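Tirdale Sound Library – progress report for March
Prepared for the Weton Fund by Binta Ekpo

Dear Hadiza,

Thank you again for being so patient over the last report, which reached you later than any of us would have liked. I'm glad to say there is a good deal more to tell you this time, and most of it is cheerful.

The sampling of the old Tarkico string machine is finished. We ended up with 92 usable patches once Femi had been through and thrown out the ones with too much hum on them, and he has been strict about it (stricter than me, I'm afraid I get fond of the hum). Every note was recorded at three lengths, which made for some very long evenings, but the pads in particular have come out beautifully – slow and slightly seasick, just as the real thing is when it has warmed up.
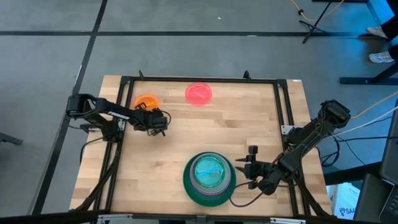
Tabletop with orange and pinkish-red discs.

The plugin itself is a little behind the sounds. Vasilis has the filter and the envelopes working, and the chorus is close, although it still clicks if you switch it on while holding a chord. He would like another fortnight on that before we let schools have it, and I've told him he may have it. The Mac version opens happily in everything we've tried. The Windows one is fine on its own but loses its settings when a project is saved and opened again, so please don't pass that build round just yet.

On money, we have spent 3,000 of the grant so far, nearly all of it on studio time and on the repair of two dead keys and a very tired power supply. The second payment of 3,000 will go on the installer, the printed guide and the teachers' workshops. I don't expect to need to move anything between headings.

We sent an early copy to a handful of players and asked them to be frank.

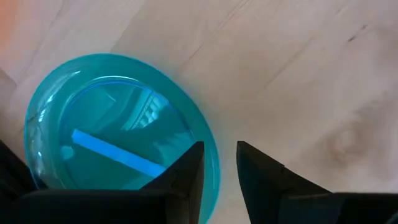
Babatunde Nwachukwu wrote back that the strings were lovely but the presets took far too long to load, and that he'd happily give up half the brass sounds if it meant he could flick through the rest during a rehearsal. I think he's right, and Vasilis is now looking at loading the shorter samples first.

Still to do before the next report: the chorus, the saving fault, the loading times, and a proper name, as we can't go on calling it Rondonuwu for ever. Do ring if you'd like to hear it.

With warm wishes,
Binta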